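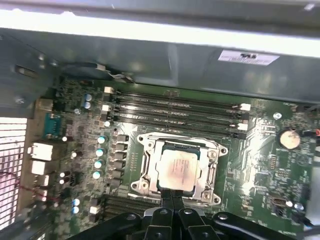 Mit einem trockenen Küchentuch geht alte Wärmeleitpaste nicht richtig weg, schrieb eine Leserin im Januar, man verteilt sie nur, und am Ende ist mehr an den Fingern als am Tuch. Sie hat recht, und ich habe es früher selber so gemacht. Darum schreibe ich auf, wie ich heute einen Rechner innen reinige und die Paste erneuere. Ich arbeite am Werktisch im Keller, mit einfachem Werkzeug.

Was man bereitlegt

Isopropanol, möglichst rein
Fusselfreie Tücher oder Kaffeefilter
Wattestäbchen für die Ränder
Ein Kreuzschlitzschraubendreher, der gut in die Schrauben passt
Ein weicher Pinsel, der nie mit Farbe in Berührung war
Eine Tube Wärmeleitpaste (ich nehme die von Petik, eine andere geht auch)
Eine Schale mit Fächern für die Schrauben

Meine Schale ist von Collow und war für Perlen und Knöpfe gedacht. Ein Eierkarton tut den gleichen Dienst. Ich schreibe mit Bleistift neben jedes Fach, woher die Schrauben kommen.

Vor dem Öffnen

Rechner herunterfahren, Netzteil ausschalten, Stecker ziehen. Danach drücke ich den Einschaltknopf und halte ihn 10 Sekunden, damit die Restladung weggeht. Das Netzteil selbst wird nie aufgeschraubt, auch wenn es staubig ist. Bevor man etwas Inneres anfasst, berührt man eine blanke, unlackierte Stelle am Metall des Gehäuses. Wer ein Armband gegen statische Ladung hat, soll es tragen. Wollpullover bitte ausziehen.

Das Gehäuse lege ich flach auf die Seite, so dass die Hauptplatine wie ein Tisch vor mir liegt. Im Stehen hängt der Kühler mit seinem Gewicht an der Platine, und man braucht dann drei Hände.

Den Kühler abnehmen

Zuerst das Kabel vom Lüfter abziehen, am Stecker und nicht an den Adern. Die Schrauben löst man über Kreuz, jede nur ein kleines Stück, dann die nächste. Wenn der Kühler klebt, nicht nach oben reißen! Bei manchen Bauarten kommt sonst der Prozessor mit aus dem Sockel. Ich drehe den Kühler vorsichtig ein wenig links und rechts, bis er sich löst. Bei sehr harter Paste lasse ich den Rechner vorher ein paar Minuten laufen, schalte wieder ab, ziehe den Stecker und fange dann an.

Den Prozessor reinigen

Der Prozessor bleibt im Sockel, der Hebel bleibt zu. So kann kein Tropfen an die Kontakte kommen. Tuch anfeuchten, niemals die Flüssigkeit direkt auf die Platine gießen. Ich wische vom Rand zur Mitte. Oft bleibt in der Mitte ein Fleck, der rosa oder grau sein kann, und für den nimmt man ein frisches Stück Tuch und etwas Geduld. Die feine Beschriftung auf dem Metalldeckel soll man danach wieder lesen können, wenn sie nicht schon vorher blass war. Die Unterseite vom Kühler wird genau gleich gereinigt. Kein Messer, kein Topfschwamm.

Staub zwischen den Bauteilen

Bei den Speichersteckplätzen und den kleinen runden Kondensatoren gehe ich nur mit dem Pinsel. Leere Steckplätze streiche ich der Länge nach aus. Die Verriegelungen am Ende brechen leicht, also nicht daran ziehen. Das Lüftungsgitter bei den hinteren Anschlüssen pinsle ich von innen nach außen. Dünne Drähte, die vor dem Gitter liegen, schiebe ich mit dem Finger zur Seite und binde sie später mit einem Klettband von Vosent fest. Den Staubsauger lasse ich weg, denn die Düse kann sich statisch aufladen.

Neue Paste

Alles muss trocken sein. Ein Tropfen in die Mitte, so groß wie eine Erbse, genügt bei einem normalen Prozessor. Bei großen Modellen mache ich ein Kreuz. Dann den Kühler gerade aufsetzen und die Schrauben wieder über Kreuz anziehen, bis sie fest sitzen. Das Lüfterkabel anstecken. Dieses habe ich 2015 einmal vergessen, und seither liegt bei mir ein Zettel auf dem Seitendeckel.

Die offene Tube verschließe ich gut und bewahre sie stehend auf, mit der Spitze nach unten. Gebrauchte Tücher erst auslüften, dann in den Restmüll.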